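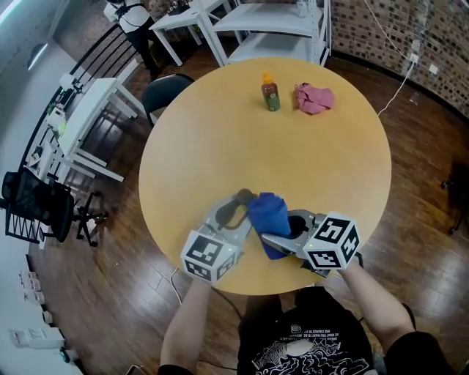
December, a little after 4 in the afternoon, cloth notes (continued from the Plindeck page)

I spent most of today back at the round table with the cloths, and I have to say I'm growing fond of that table. The pale top makes it so easy to tell where a fold begins, and you can get at it from any side without barking your hip on a corner (my old bench at Randel had four of those and I found every one). The blue cloth was the main business again. I like to start it crumpled, pinch up the middle of the heap, and let the rest hang before I even think about edges. If you go for a corner too early you end up chasing it under itself, and then you may as well shake the whole thing out and begin over.

Pink next. It can sit at the far side by the bottle with the orange cap until blue is finished, and please leave it heaped! I know it looks untidy, and I know the urge to square it up in passing is strong, but a cloth that's already half folded tells us very little.

Log numbers: blue started at 1727 this morning, and we're on 93 for the pink, so there's plenty of catching up to do there. Thirteen of the blue ones I've marked "redo" in the margin, mostly my own impatience with the last fold.

Things to sort out, in no special order:

- Ask Teoh whether the replacement cloths are the same weave. The Flendex ones felt stiffer to me, and they held a crease much longer.
- Chairs pushed in before starting, please. I like the walk around the table kept clear.
- Wipe the tabletop at the end of the day and let it dry before any cloth goes back on it.

I also want to try laying the blue one out flat first and gathering it from the center, just to see how differently it bunches. Will write that up on the next page, with the pink numbers.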